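導入のご相談でよくいただく質問(予算と計画について)

更新日:2020/11/03

双腕ハンドリング機「Kubo」を検討中のお客様から、Temanceの窓口に届くご質問をまとめました。少し長くなりますが、お茶でも飲みながらゆっくりお読みいただければうれしいです。

まず何から決めればよいですか。

機種選びの前に、何をつかませたいのかを書き出してみてください。お菓子の小袋なのか、瓶なのか、箱なのか。ここが決まりますと、指先の形も、台の広さも、見積もりの金額も、びっくりするほどすんなり決まっていきます。

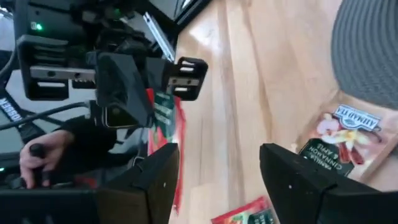 指先(グリッパー)の費用は、本体とは別の行で予算に入れておかれることをおすすめしています。本体価格だけで稟議を通してしまい、あとから追加申請で苦労された、というお話を何度も伺っているものですから。Ahmad Teaのアップル&シナモンのような紅茶の小袋を木のテーブルに斜めに置いてつかませたい、という場合でしたら、まずは標準の黒い二本指でお見積もりします。袋の材質や中身の重さによっては専用の指先をご提案しますので、現物を5袋ほどお送りいただけると助かります。

費用はどのくらい見ておけばよいですか。

標準構成で568万円(税別)からです。設置と初回の操作講習は含まれますが、架台と電源工事は含まれません。古い建物ですと電源のほうが案外かかることもありますので、早めに電気工事の業者さんに見てもらってくださいね。

購入とリース、どちらがよいでしょうか。

5年以上お使いになるご予定なら購入、品目がよく変わる現場ならリースをご案内することが多いです。リースは提携先のKultportが窓口です。ただ、会計上の扱いは会社さんごとに違いますので、経理の方にもぜひ一度お声がけください。

注文してからどのくらいで届きますか。

標準構成の納期は約97日です。年度内に検収まで済ませたい場合は、11月中にご発注いただけると安心です。1月に入ってからのご相談ですと、正直なところ、かなり慌ただしくなります。

動作の教え込みにかかる人手も予算に入れるべきですか。

はい、ぜひ入れてください。見落とされやすいところです。操作する方の時間に加えて、教示ソフト「Etura」の年間利用料が二年目からかかります。品目を増やすたびに作業が発生しますので、初年度は少し余裕をもった計画をお願いしております。

見積もり前の相談だけでもかまいませんか。

もちろんです。導入相談担当のYhon Quispeが日本語で承ります。台の寸法と品目の一覧をお手元にご用意いただけますと、お話が早く進みます。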